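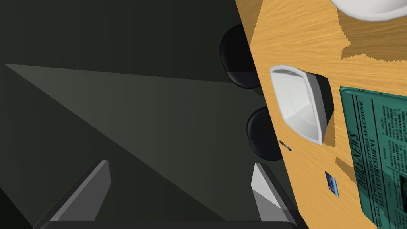
Should you salt the water when you soak dried beans?

Salt it. Salt in the soaking water gives softer skins and fewer split beans, and the inside ends up seasoned as well.

I have been cooking dried beans once a week for most of a year, which came to 52 pots, and I kept a notebook. Most of the entries are dull. What follows is the part that changed how I cook them, plus the method I have settled on.

The beans

I use a small white bean sold under the name Mesmont, from the Olivares shop near the station. They come in paper bags with the harvest year stamped on the bottom fold. Supermarket haricots behave much the same but have no date on them, and age matters more than variety. A bean from the last harvest cooks evenly. A bean that has sat in a warm cupboard for several years may never soften properly, whatever you do to it. I had one bag like that in April and gave up after an entire afternoon of simmering. The skins had gone to rags and the middles still had a chalky core.

If you have a bag of unknown age, cook a handful first. It is a nuisance but it costs you very little gas.

Pick the beans over on a light-coloured tray. Small stones are the same colour as the beans more often than you would expect. Rinse twice.

The soak

For every 100 g of dried beans I use 400 ml of cold water and 7 g of fine salt. Weigh the salt. Teaspoons are no good for this, as flaky salt and fine salt pack so differently that one spoonful can hold nearly twice as much as the next.

The water should be cold and the bowl should be deep, because the beans more than double in bulk. In summer I put the bowl in the fridge. A bowl left out on a hot night will start to ferment, and you will find a layer of foam and a sour smell in the morning. If that happens, throw the lot away.

Fourteen hours is the time I aim for. Eight is enough for the beans to take up most of their water, but there is usually a scattering of wrinkled ones left at that point, and those are the ones that come out hard. Past a full day I see no further gain. In practice I put them in at six in the evening and deal with them at eight the next morning.

My understanding of why salt helps is second-hand. Siu-fong Shih, who taught the evening class where I learned to make stock, explained it like this: the skin of a bean is held together by pectin, and the pectin is held stiff by calcium and magnesium. Sodium from the salt takes the place of some of that calcium and magnesium, so the skin can stretch as the inside swells. A skin that stretches doesn't burst. I have no means of checking the chemistry at home, but what happens in the pan is consistent with it.

The old rule that salt makes beans tough is the opposite of what I have found. I was brought up on it and followed it for twenty-odd years. To test it I ran two pans side by side, beans from the same bag, same pans, same size of burner, one lot soaked in salted water and the other in plain. The salted pan was done first. The plain pan had more split skins and needed salt at the table, and it tasted salty on the outside and of nothing much in the middle.

Bicarbonate of soda

Some people add it to the soak. It works, in that the beans soften much faster, but it is easy to overdo and the result is soapy and a bit slimy. I keep it for hummus, where the skins are going to be blended anyway. If your tap water is very hard then a small pinch is reasonable. Another option is to use filtered water for the soak only, and that is what Edvin Boström suggested when I complained about the water at my last flat. It did help. I now live somewhere with soft water and no longer bother.

The cooking

Drain the beans, rinse them once and put them in a heavy pan. Cover with fresh water to two fingers above the beans. Add:

half an onion, left in one piece
one bay leaf
two cloves of garlic, unpeeled
a tablespoon of olive oil
a small pinch of salt

Bring to a full boil and hold it there for ten minutes. Do not skip this with red kidney beans, which contain a toxin that needs proper boiling to destroy it. A slow cooker on low may not get hot enough, so boil them on the hob first. White beans contain less of it but I boil those too, as a matter of habit.

After that, turn it down until the surface only trembles. A hard boil knocks the beans against each other and breaks them up. I keep the lid on but tilted. Top up from the kettle if the beans start to show above the water.

Start testing after forty minutes. Take five beans from different parts of the pan and eat all of them. One soft bean tells you nothing about the rest. When all five are creamy right through, turn off the heat and leave the beans in their liquid for half an hour. They firm up very slightly on the outside and carry on taking in seasoning.

Acid goes in at the end. Tomatoes, vinegar and lemon juice all slow the softening, and a tin of tomatoes added too early can stop it altogether. I learned this with a pot meant for six people. We ate at ten.

Pressure cooker

I have an old Turden stovetop cooker with the single weight on top. For soaked white beans I give it 14 minutes at pressure, then turn off the heat and let it come down by itself. Quick release makes the liquid inside the beans boil suddenly and blows the skins open. Never fill the cooker more than half full with beans, and keep the spoonful of oil in, as it holds down the foam that can block the valve.

The texture is a little more uniform than from an open pan and the broth is cloudier. For soup I can't tell the difference. For a salad I would use the open pan.

Storage

Keep them in their cooking liquid. Drained beans dry out and their skins crack within the hour. They will last four days in the fridge in a lidded tub, and they freeze well if the liquid covers them. I freeze them in portions of two ladles each, flat, in bags. The liquid sets to a loose jelly when chilled, which is normal and a good sign.

What I do with them

Mostly the same three or four things. On toast, with a lot of black pepper and the garlic squeezed out of its skin. In a soup with cabbage and the rind from a piece of hard cheese. Mashed into the pan juices under a sausage. Javiera Ledesma sent me her mother's way, with pumpkin, sweetcorn and basil, and I have made it several times now with frozen sweetcorn. It wants more basil than seems sensible.

Notes on the last few pots

Pot 49: forgot the salt in the soak, added it to the cooking water instead. Better than no salt, worse than a salted soak.
Pot 50: chickpeas. Same salt, but nearly twice the simmering time.
Pot 51: black beans. Good. The soaking water goes purple and will mark a white cloth. Next time I will cook them in their soaking water and leave out the extra salt, to see if they keep more of their colour.
Pot 52: the Mesmont beans again, from the new harvest. Done in thirty-eight minutes.

I haven't tried butter beans yet, as the skins on the big ones are a separate problem and I suspect the soak needs to be longer. Analyn Sebastian asked in a comment on the last post about using the broth in bread dough. I have some in the freezer and will try it in place of the water, with the salt in the recipe reduced to allow for what is already there.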